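The Detetti District Drawing Kit
By Stoster

Most of us have shouted at the television about redistricting at one time or another, and very few of us have ever had to sit down and draw the lines ourselves. The Detetti kit lets you try. It comes with a large paper map of Cakeo, a made-up state with two big cities, a long river and a good deal of farmland in between, and your job (alone, with friends, or with a whole civics class) is to divide it into congressional districts that you'd be willing to defend out loud.

Cakeo has 142 precincts, each with its own card showing the population, the county it belongs to and how people there voted in the last few elections. We spent a very long winter making those numbers behave like the numbers in a real state, so please don't be surprised if your first map takes all evening and still leaves one county split in three.
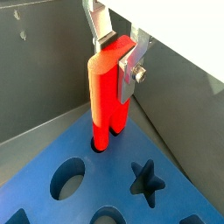 You draw in grease pencil on the clear overlay, which wipes clean with a dry cloth, and then you add up your districts on the tally pad. When the totals are close enough to each other under the rules you picked, you turn to the scoring booklet and find out what kind of legislature you've made. Some people go straight for a map that favors one party as shamelessly as possible, and we have to admit that's a lot of fun! We'd still suggest playing the plain version first, with nothing but equal population to worry about, and bringing in the compactness and community rules once everyone has the hang of it.

What's in the box

Paper map of Cakeo, folded
2 clear overlays
142 precinct cards
Grease pencils and a wiping cloth
Tally pad
Scoring booklet and a guide for group leaders
Shipping weight 1044 grams
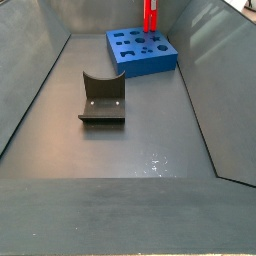

Do I need to follow politics to enjoy it?
Anyone who can add up a column of numbers can play. The booklet explains gerrymandering, packing and cracking in everyday words, and the voting figures belong to parties that exist only in Cakeo, so the table talk tends to stay friendly.

The guide for group leaders was written by Gintarė Grīnberga, and it's the part of the kit we get the nicest letters about. She has planned an afternoon session and a shorter evening one, with a mock public hearing at the end of each, where the people who drew the map have to listen to the people who'll live in it. Her hearing scripts are wonderful, especially the farmer who keeps ending up in the city's district.
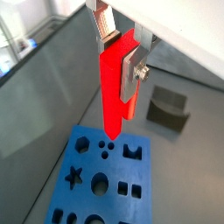 Compactness is the rule that starts the most arguments, and the booklet gives it a whole chapter. Courts and mapmakers have measured it in several different ways over the years, and we've kept to the two that can be done with a ruler and a piece of string. Picture a district with the outline of that red block, long and narrow, with a step in one side and a point at the bottom, and then ask the table whether it's fair. It will score poorly on the string test, but it might also be following the river and keeping three old towns together, and the booklet leaves room for you to make that case.

If you already own our Yurt kit on running a primary, the tally pads are the same size and fit either box. Refill pads are sold separately, and the new printing of the map will be ready in June, with over 600 place names on it, a few of them suggested by customers.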